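Posted in: Course Materials, Furniture Assembly and Care, Evening Section

Handout 5: Tube-Leg Chairs, Putting the Legs On and Checking Them
Thu 17 March
Prepared by Senthil Sastry

Welcome back, everybody, and thank you for being so patient last week when the heating gave out. Tonight we leave flat boards behind and move on to chairs with round legs, the white tubular sort you meet in waiting rooms, on porches and beside bathtubs. Read through the whole handout once before you pick anything up, please. I know it's tempting to start, and I know a few of you will start anyway!

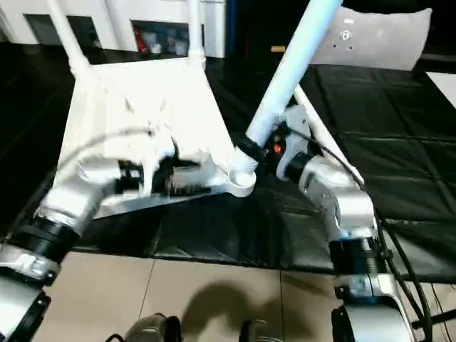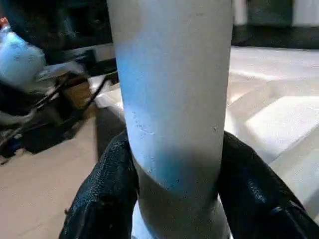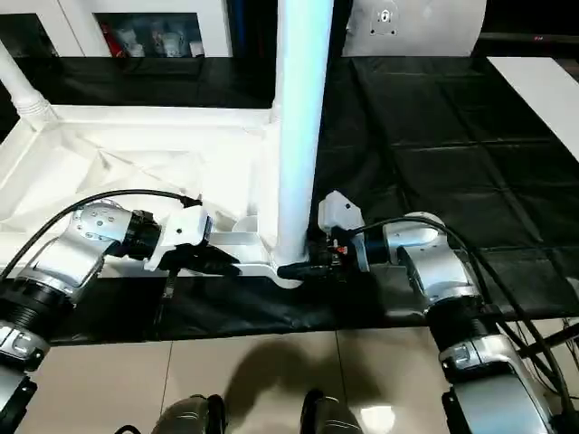
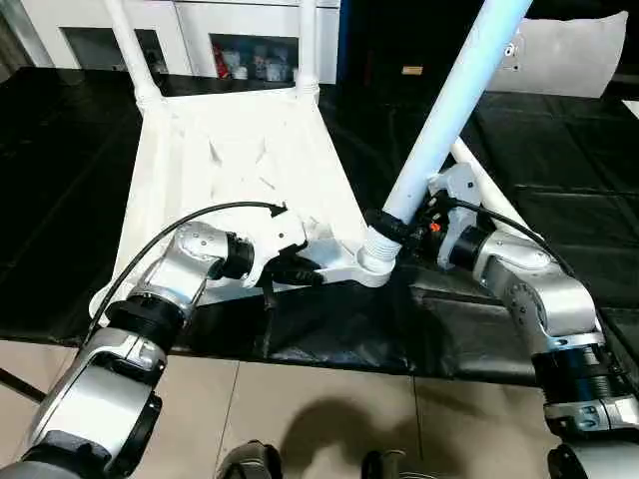

Getting ready

Clear your table and spread a cover over it. White parts show every mark, and a bare tabletop will scuff a seat faster than you'd think. I don't mind what you use as long as it's clean and big enough to hang over the edge a little, so that it doesn't bunch up in the middle when you turn the chair. Give it a good shake first. One grain of sand under a seat panel will draw you a lovely long scratch, and you'll be looking at that scratch for years.

Lay your legs out side by side and compare them before you fit any. Look at both ends. On most chairs of this kind one end takes the foot and the other goes into the seat, and I have seen very sensible people (I include myself) fit three legs correctly and the fourth one upside down. If your chair has front and back legs of different shapes, sort them into pairs now and keep the pairs apart.

Fitting the legs

Turn the seat so the underside faces you. Working upside down feels wrong to beginners, but gravity is on your side this way, and you can see what you're doing at each corner.

Hold the leg low, close to the joint. If you hold it up by the far end, you have a long lever in your hand, and every little wobble at the top becomes a big push at the bottom. Keep your other hand on the seat. Start the leg gently, and if it's a threaded joint, turn it backward first until you feel the small drop that tells you the threads have met, then go forward. It should turn easily with your fingers to begin with. When it doesn't, stop, back it out and start again. Forcing a crossed thread in plastic ruins it, and I can't fix that for you with all the good will in the world.

Bring each leg most of the way in, and leave them all a touch loose until the last one is fitted. Then go around and finish them, working across the seat from corner to corner. Satish Iyengar, who taught this course before me, used to make his students go around twice, and I have come to agree with him. The first corner nearly always has a bit more to give once the others are snug.

Turning it over

Lift the chair clear of the table before you turn it – don't roll it over on its legs. Rolling puts all the weight on one joint, sideways, and sideways is how joints crack. One hand goes on the seat edge and the other goes low on a leg, near the seat. With the larger chairs, ask your neighbor for help. Set it down on all its feet at once, or as near to that as you can manage.

Now press on each corner of the seat in turn. If it rocks, check the floor before you blame the chair! Our floor has a dip near the supply cupboard that has fooled at least one person every term. Move the chair, try again, and only then go back to the legs.

Wiping down

A damp cloth and a drop of dish soap will do nicely for finger marks. Wipe along the tube and get into the grooves around each joint, where dust likes to settle. Please don't use scouring pads. Light scuffs can be left alone, and I rather like a chair that looks as though somebody has sat in it.

For next time

Find a chair at home and look at it from below. Make a small drawing of how one leg meets the seat, label what you can, and bring it along. It needn't be pretty. Those of you who missed the October session on screws and fixings should collect Handout 2 from the tray, as we'll be using those terms again.

This site uses cookies to remember your course preferences. Accept | Manage settings

Werkari Evening Classes | Contact the office | Back to top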